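Cable and Gripper Check for the Two-Arm Folding Cell

Applies to: Hesberg workshop, Cell 5
Last revised: 1 March 2020

This procedure is to be completed before the first run of each shift and after any work on the arms or grippers. Staff who have not been signed off on the cell must not carry it out alone.

Before you start

Switch off motor power at the main panel and hang the lockout tag. Support each arm by hand while the power drops. Have ready the 2.5 mm hex key, a lint-free cloth and the Parnau log sheet.

Step 1. Cables

Follow each cable from the motor housing near the gripper back along the white link. It should hang in a wide curve, with no kink and no flat spot. Move the arm slowly through its full reach. If the cable pulls tight at any point, release the clip, feed in more slack and refasten it. Replace any cable with a split jacket.

Step 2. Gripper jaws

Wipe the jaws and remove lint from between the moving parts. Check every screw on the gripper body. A screw that has worked loose twice in the same month must be replaced and entered on the log sheet.

Step 3. Cloth test

Remove the tag and restore power. Lay a test cloth across the middle of the table and load Jadix program 323. Bring both grippers to the ends of the cloth at low speed. 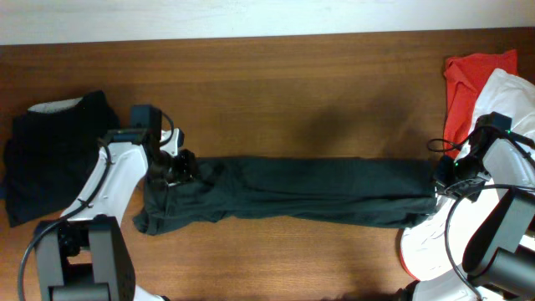
Figure 1. Left and right grippers at the two ends of a dark green test cloth.

Folds gathered under the jaws are acceptable at this stage. The jaws must not scrape the table. If they do, raise the height setting one step and repeat the test.

Step 4. Record

Enter the result, the program number and your initials on the log sheet. Arms that fail the cloth test after 33 height steps are to be taken out of service and reported to the Vlček service desk, extension 49.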